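Touring After the Hits: The Zeman Brothers on the Road
Project report by Sofia Kalogeropoulos

For this project I looked at how a family pop group keeps touring once the chart years are over. I chose the Zeman Brothers, who played 21 shows last May.

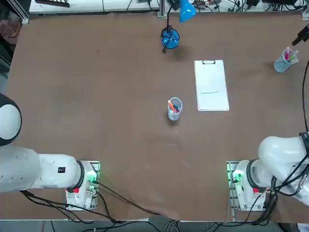

Figure 1. Brown tabletop with two white arms.

I read old programs and talked to 50 fans outside the Julterholm show. Most had first seen the group as teenagers - a few had brought their own kids. 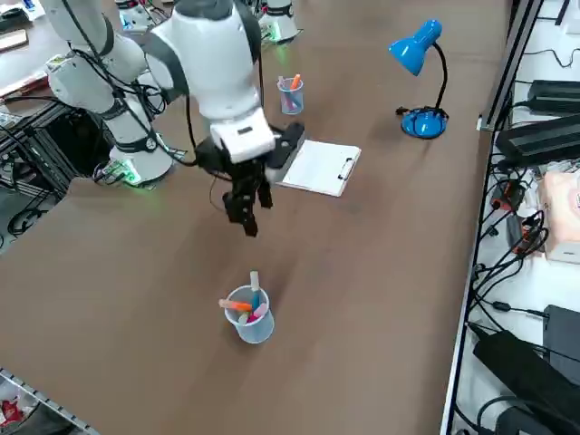
Only six of them wanted to hear new songs. The set at Zevwood was close to the one at Julterholm, with 2 ballads swapped.

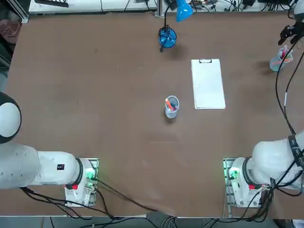 Figure 2. The two arms at the near edge of the table.

Rozália Vondráček, who runs the Cokska fan newsletter, lent me her set lists going back to the first reunion tour.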